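Stakano House News
Thu 17 June

Stickers on the storage cabinet: do they do anything?

Readers who skipped the last house meeting missed a long argument over the tall two-door cabinet. Dilek Ertürk's idea, you may recall, was that labels don't work on us. We had printed labels for a whole winter and people still put the tape in with the tea towels. Her answer was stickers. A picture is friendlier than a word, she said, and people will remember where they saw the cat.

I voted against it, and I'd like that on record again.

My main complaint is that the stickers don't tell you what is inside. I can follow a mug as far as cups. A camera, maybe, if we kept one in there, and we don't. What am I supposed to file under cherries? Barış Canpolat says it's a memory aid and the pictures don't have to match the contents. He may be right, but then I have to learn that extension cords live behind the headphones, and I could have learned "second shelf, right" in the same time.

There is also the matter of doors. A sticker on the outside stays where it is while the shelves behind it get shuffled every time somebody needs room for a box. Gönül Değirmenci rearranged the left side twice in October and no sticker moved with it.

In fairness, a few things have improved. The batteries are now in one place. Tarık Sarıgül claims he found the spare bulbs in 30 seconds, though he was also the person who put them there. And the doors do get shut more often, which I put down to people wanting to look at the cats — there are several — and I'll take it.

What would change my mind is a plain list taped to the inside of each door, with shelf numbers. Kazimír Štefanec has offered to type one up. Keep the stickers if you like them. 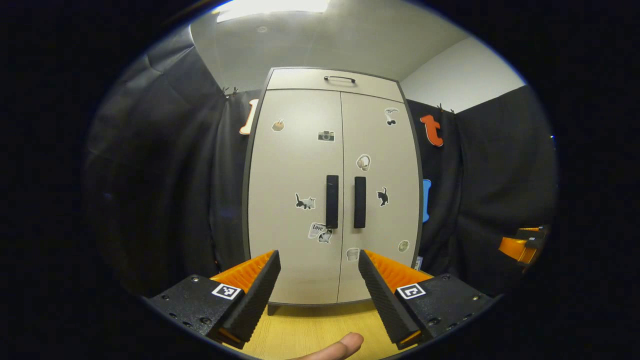 The cabinet doors with their stickers, cats included.

On the question of getting them off again: the sheets came from Skeson and the packet says "removable." I have peeled enough "removable" things off enough doors to want a test first. Gönül will try one low down, near the bottom of the right door, with warm water and no scraper. Results in the next issue.

Until then, please don't add any more. If you have 12 left on a sheet at home, leave them at home. Shelf list suggestions go to Kazimír, on paper, in the tray by the stairs.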